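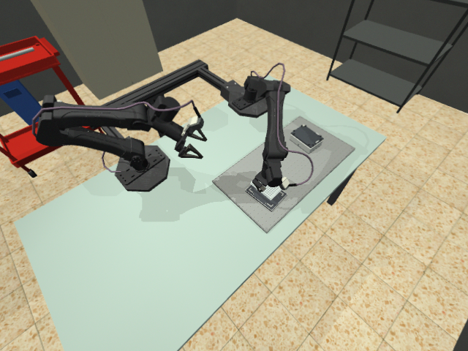 The Kukness Volleyball League sent a party of four to the partner open day held by Sumia on Thursday, ahead of the deadline for title sponsorship bids. The visit was led by Debashish Bandara, the league's head of commercial affairs, and was made at the company's invitation. Its purpose was to learn how Sumia works with the sports properties it already supports, and to see draft branding for courts, shirts and broadcast graphics. The drafts pair black with a pale mint green, close to the shade of the tabletop, and the league's broadcast adviser asked to see that green under arena lighting before giving an opinion. Light colors on a playing surface can wash out on television, and the present court design was changed for that reason after its first season.

The day opened at 9:30 a.m. with a welcome from Sumia's partnerships team and a short history of the company's work in sport. Sumia has sponsored school and club competitions for several years and is now looking for its first title position in a national league. The current title sponsor, Lurko, holds the rights until the end of June and has told the league that it does not plan to renew at the present level. Lurko may still bid for one of the smaller packages.

League staff made clear at the start that the visit formed no part of the bid assessment. Bid papers have been collected by three companies. The names of the other two remain confidential, and no financial terms were discussed at any point in the day. Mr. Bandara repeated this in his reply to the welcome. "We are here to listen and to ask practical questions," he said. "The bids will be opened together and read against the same published terms."

The morning session dealt with match-day delivery. Sumia staff showed how they plan signs, hospitality and ticket offers for the competitions they support now, and took the visitors through a recent finals weekend hour by hour. The league's operations manager raised the matter of set-up times. Several of our venues are shared with basketball clubs and are handed over only on the morning of the match, which leaves little time to lay court decals and hang banners. Sumia's team had not planned for this and asked for a venue list with handover times. The list will be sent to all bidders so that no company has an advantage.

A longer discussion followed on the league's name. Under the present agreement the sponsor's name comes first and the word "Kukness" is kept in full. Sumia asked if a shortened form might be allowed on scoreboards, where space is tight. The league's position is that the full name must appear in print, on air and on the trophy, but that scoreboards can be looked at venue by venue.
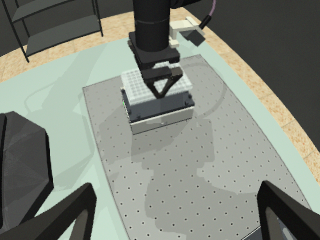
Shirt branding took up the remainder of the session before lunch. Clubs keep the front of the shirt for their own sponsors, and the league controls only the sleeve and the small panel below the collar. Two clubs have existing sponsors in the same line of business as Sumia, and their contracts run beyond the coming season. Sumia said it was aware of both and would not ask for either agreement to be ended early. The legal department has been asked to confirm how the exclusivity clause would read in that case.

Lunch was served in the staff restaurant, where the party met employees who play in the company's own mixed league. It runs on weekday evenings and has 70 registered players.

The afternoon was given to community work, which carries more weight in the new bid terms than it did in the old ones. Sumia presented its program with the Samarakoon Sports Trust, which places coaches in schools that have no trained staff for indoor sports. The trust's regional coordinator spoke frankly about what has gone well and what has not. Attendance is strong in the first half of the school year and falls away before exams. Transport home after late sessions is still the most common complaint from parents. The league's own schools program has met the same problems, and the two sides agreed to compare notes whatever the outcome of the bidding.

The visitors also asked how long Sumia expects to stay in the sport. The league is offering a term of three years, with an option to extend. Sumia said it would prefer a longer first term – a point that other interested companies have also raised – and was advised to put its reasons in writing with its bid.

The visit closed at 4 p.m. The league thanks Sumia and the Samarakoon Sports Trust for their time. Questions about the bid terms should be sent to the commercial affairs office in writing, and replies will be shared with every company that has collected the papers.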